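Nukthorpe Community Kitchen
Guidance for Users: Preparing and Packing Sandwich Lunches

Updated February 26, 2024

This page explains how registered groups should prepare cold sandwich lunches in the shared kitchen. It applies to all groups, including those that hold their own food safety certificate. Questions may be sent to Amber Pilkington, Kitchen Services, Room 143.

Before You Begin

Confirm your booking at the front desk and sign the kitchen log. Wash your hands with soap for at least 20 seconds, and again after handling raw food, trash, or a telephone. Tie back long hair. Any person who has been ill with vomiting or diarrhea in the past 48 hours may not prepare food.

Clean the work surface with hot soapy water, rinse it, and apply the sanitizer supplied. Allow the surface to air dry. Set out boards, plates, and ingredients before opening any chilled filling.

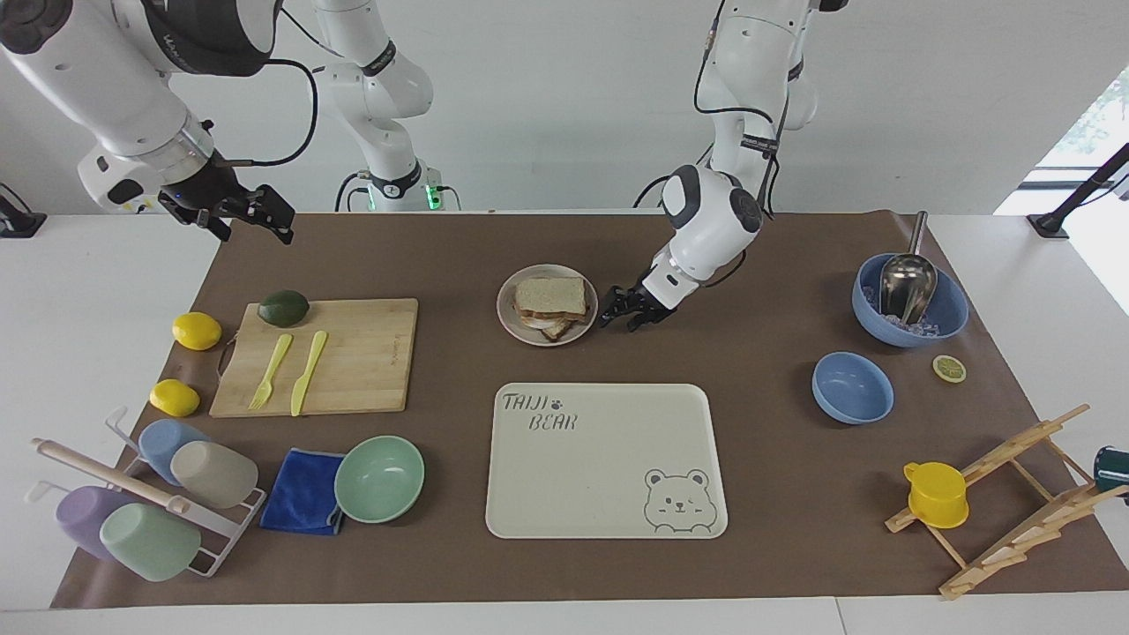
Chilled fillings must be kept at 41 degrees Fahrenheit or below until they are needed. Take out only as much as can be used in 30 minutes, and return the rest to the refrigerator. Write the temperature in the log at the start and end of each session.

Preparing the Sandwiches

1. Check the order sheet for allergies. Orders marked with a red A are made first, with clean utensils and fresh gloves.

2. Rinse whole fruits and vegetables under running water, including those that will be peeled. Dry them with a paper towel.

3. Cut produce on a board that has not been used for raw meat or fish. Slice avocado last, as the flesh darkens quickly.
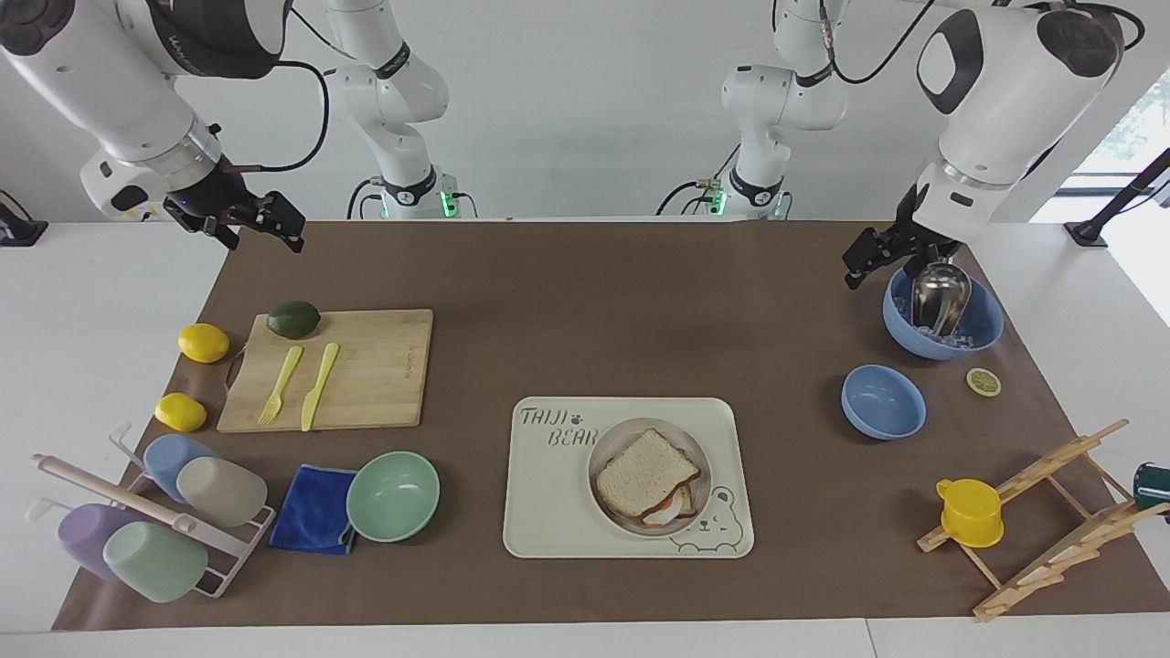 4. Spread the filling evenly to the edge of the bread. Close the sandwich and cut it once, corner to corner.

5. Wrap each sandwich separately. The label must show the filling, the allergens, and the date of preparation.

Storage and Collection

Place wrapped sandwiches in the refrigerator without delay. Orders are released only to the person named on the sheet. Sandwiches not collected by closing time are discarded and entered in the log.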